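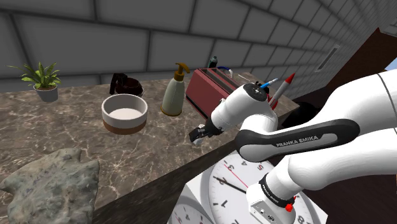

Chapter 4
Can Machines Do the Chores Yet?

A dishwasher is a machine that does a chore, and it has been common in homes for decades. It does the chore by changing it. Someone still has to clear the table, scrape the plates, load the racks and put everything away afterward. The part in the middle was handed over because it could be moved inside a closed box where water, heat and time do the work.

This chapter is about the parts left outside the box. Wiping a counter, moving a toaster to get at the crumbs behind it, finding the lid that goes with a jar - these are easy for most adults and hard to write down as instructions. Two kitchens are never laid out the same way, and one kitchen is rarely the same at breakfast as it was the night before.

Shop floors were the first place arms like these earned their keep. At the Sternitz plant, which we return to in Section 4.3, one arm moves 400 castings a shift from a tray to a lathe. The tray is bolted down and the castings are identical. When the plant asked the same arm to pick mixed parts out of a bin, output fell so far that the job went back to people for most of a year.

Household work looks more like the bin than the tray. Much of the early practice is therefore done in simulation, where a counter can be reset in an instant and a dropped bowl costs nothing. The Cinby trials, covered in Section 4.2, ran 1,451 simulated attempts at clearing a counter. The arm finished the job in 329 of them. Most failures came at the grasp, with small items set close to larger ones.

So the short answer to the question in the title is "some of them, in some places." The longer answer depends on what counts as done. A counter with every object moved to the left side may pass a test and still annoy the person who has to cook there.

Before reading on, pick one chore you did today and write out each step. Keep the list - you will need it for the exercise at the end of Section 4.1.

4.1 What Makes a Chore Hard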